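Let the students do the boring tasks

I've been helping out at an after-school robotics club for a few years now, and every August I have the same argument with myself about what we should build. Something that fights? Something that drives a maze? The maze ones look great on open evening (parents love a maze) and you can get a decent result out of a kit and a long weekend. This year I lost the argument to the students, who wanted to make an arm that does kitchen jobs. Picking up a can, moving a bowl, that sort of thing. I thought it would be dull. I've changed my mind so completely that I'm now a bit of a bore about it, so consider yourself warned.

We have 15 students and one arm, which we call Shemweta after a vote I was not allowed to take part in. The money came to 2,773 pounds in the end, nearly all of it from a sponsored walk and a very long raffle, and I still wince when somebody swings round with a rucksack on.

What got me was how much there is to think about in a single can. A full, sealed one is easy, you can grab it like you mean it. Open it and everything changes. It dents more easily, it can spill, and you suddenly care very much which way up it is. One of our Year 9s spent most of a session just squeezing cans with her own hand, open and shut, writing down what she felt. I can't think of a worksheet that would have got her to do that!
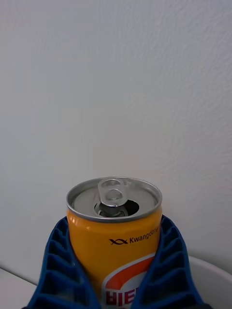 Filed under: Opinion / Clubs and Competitions

I'm very fond of those blue fingers. They're bendy, with ribs all the way down like a little ladder, and they give a bit where they meet the side of the can. The group argued for ages over soft fingers or hard ones, and it was a proper argument too, with drawings. The view from the wrist has been just as good for them. They get the lifted tab and the dark hole next to it, lots of white wall, and not much else, and then they have to work out what they'd do if that was all they knew about the world. Adults find that hard. I find it hard.

Now for the grumble. The competition we'd normally enter, the Joltska Cup, gives points for speed and hardly anything for care. You get eight minutes, and the team that shifts the most stuff wins, even if half of it gets crushed on the way. So what do schools do? They build fast things that grab hard, and they pick objects that can take it. I don't blame them one bit, we did the same with Trornetti, our old buggy, and we came home very pleased with ourselves. But I couldn't tell you what anybody learned that year apart from how to change a wheel quickly.

Titilayo Jibrin, who runs the club with me, disagrees, and it's only fair to put her side. She says a clock and a crowd get students through the door who would never turn up to watch an arm hold a drink. She's right about that. We had a waiting list in the buggy years and we haven't got one now. Her suggestion is to keep the clock and take points off for dents and spills, and I'd sign up for that tomorrow.

What I don't want is for slow work to be treated as the thing you do when you can't afford the exciting version. Our lot have logged 193 attempts in a shared notebook, failures included, and they talk about the bad ones with real affection. Somebody has drawn a small gravestone beside one of them. I'd put that notebook in front of a judge before any trophy we've got.

If you run a club and you're stuck for a project, borrow ours. Start with a can, then try an open one, and put a towel down first.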